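# Keeping the aisle clear: an interview with Marlina Pangaribuan

Marlina Pangaribuan has managed stores and internal transport at the Irkemwood site of Hornetti for the greater part of her working life. She spoke to the staff bulletin on a Wednesday afternoon, shortly before the late shift came on.
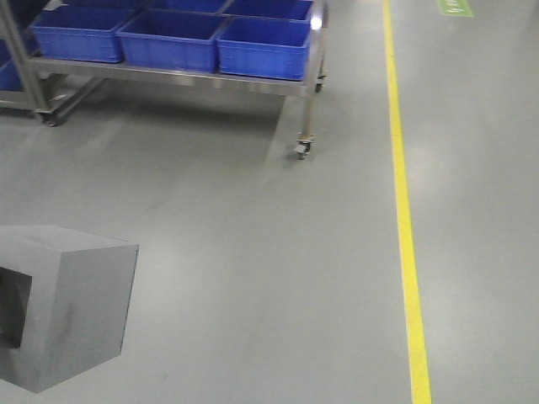 ## Blue bins and steel carts

The parts store at Irkemwood holds 2476 separate stock lines, most of them small: fixings, seals, brackets, springs and printed labels. Until the store was reorganised they were kept in whatever container the supplier had sent. Ms Pangaribuan recalls cardboard boxes with the sides cut down, and biscuit tins brought from home.

"You could find anything if you had been here ten years," she said. "A new starter had no hope at all. We had people walking the length of the building to ask one man where the washers were, and he was very good about it, but he also had his own work to do."

The store now uses open-topped blue totes, which travel on wheeled stainless steel carts. Ms Pangaribuan was asked why she had insisted on open tops when lidded containers were available at a similar price.

"Lids get left on the bench. Then they get left on the floor, and then you have a lid and a bin that do not belong together. With an open bin the picker sees the level as he walks past. If it is low he turns the card round, and the card tells us to refill it."

The ribbed sides and the thick rim were also considered. Staff who tried several patterns over one October preferred a rim that could be held in gloves. The carts were chosen by a separate trial, in which Varela, the supplier, lent the site two models for a month. The painted version was returned. "The paint chipped at the corners within a fortnight," Ms Pangaribuan said, "and chips of paint in a tray of seals are not something I am prepared to discuss with a customer."

## The yellow line

Much of the conversation concerned the floor. The grey epoxy coating was laid in two stages so that the store could remain open, and the yellow lane lines were painted once it had cured. The rule attached to them is short. Carts stand on the storage side, and the walkway is for walking.

Ms Pangaribuan accepts that a painted line has limited authority by itself. In the first weeks, she said, carts were left wherever the last person had finished with them, and her own team was as much at fault as any other.

"I did not want a telling-off culture about it. I asked the supervisors to move the cart back themselves, in front of people, and say nothing. It was rather embarrassing for everyone. It took perhaps three weeks before I stopped seeing it done."

Wheels received particular attention. A swivel caster will turn outwards when a cart is pushed against a rack, and a wheel that projects into the walkway is easily caught by a foot. The instruction is therefore to check the casters as well as the frame before leaving a cart. The site has 21 carts in regular use, and each is turned over once a quarter so that thread, tape and swarf can be cleared from the axles.

"Cable tie ends are the worst," she said. "They wind themselves in and the wheel drags instead of rolling. You will hear it before you see it, and then you will see the black mark on my floor."

She is more tolerant of light scuffing, which she regards as the ordinary evidence of a floor in use. It is cleaned weekly with a neutral detergent. Stronger products were tried at the beginning and dulled the finish near the goods-in door, where the difference can still be made out on a bright morning.

## Filling a cart

Asked what a visitor would be most likely to misjudge, Ms Pangaribuan named weight. A tote of springs looks modest and can be more than one person should lift. Heavy bins are placed on the lower level and light ones above, and bins on the same shelf are pushed up to one another so that they do not slide when the cart is turned.

"People leave gaps because it looks tidier. Then they take a corner at speed -- well, you can imagine. Close them up. If there is a space left over, put an empty bin in it."

Picking lists are printed from Hornunow, the site's stock system, and follow the order of the racks. On a busy day the team completes 146 picks before the mid-morning break. Ms Pangaribuan keeps no league table of individual performance and has declined requests to introduce one. Her preferred measure is the number of bins found in the wrong place at the end of the week, which is read out on Friday without names.

## Next steps

An order for 1000 further label holders has been approved, and the remaining racks will be relabelled during the winter. The larger type was requested by the late shift, who work with fewer of the overhead lights switched on. Ms Pangaribuan would also like the lane lines continued through to the packing area, where the old floor is still in place and the surface is too uneven to take paint well.

"That floor needs doing first," she said. "I have asked. I shall ask again in the spring."

Departments wishing to borrow a cart should apply to the stores office before noon and return it empty.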